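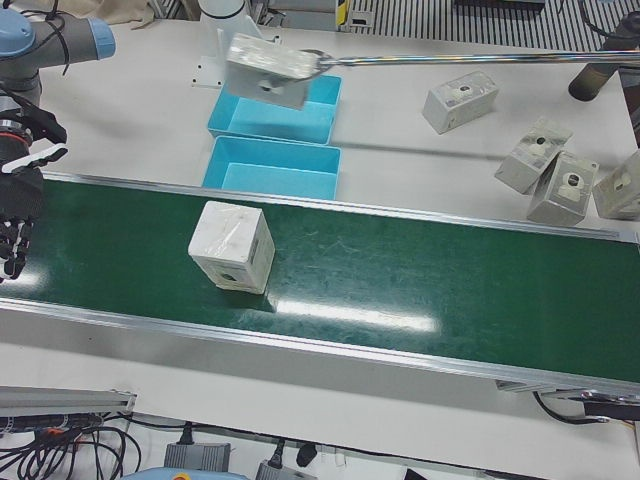

Clament publishes good practice guide for shared robot workspaces

Clament has published a good practice guide for laboratories and workshops in which several robot arms are used in the same room. The guide was prepared with Urrutia and comes into use in April.

It sets out 20 recommendations under 7 headings, among them the marking of work areas, the routing of cables, the fixing of equipment to tables and the handling of goods on conveyors. Sites are asked to keep a written record of each change made to a robot cell, and to name one person who may approve a return to work after a stop.

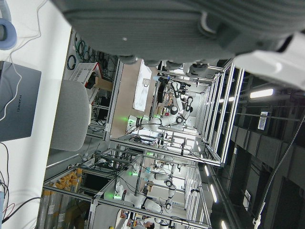

Robot arms in aluminium-profile frames, with green indicator lights showing.

Valentina Orellana, who led the drafting group, said that most existing rules had been written for a single machine behind a fence. "Many rooms now hold several cells side by side, with staff moving between them during the day," she said. "Sites asked us for plain guidance that a new member of staff can read in one sitting."

The draft was open for comment for eight weeks and received 1,998 remarks, almost half of which concerned cables and walkways. A proposal to set one speed limit for all arms was not adopted. The matter has been passed to Nerora, which will report on it separately.

The guide is voluntary and does not replace national law or the instructions supplied by manufacturers. Copies may be requested from the Clament office free of charge.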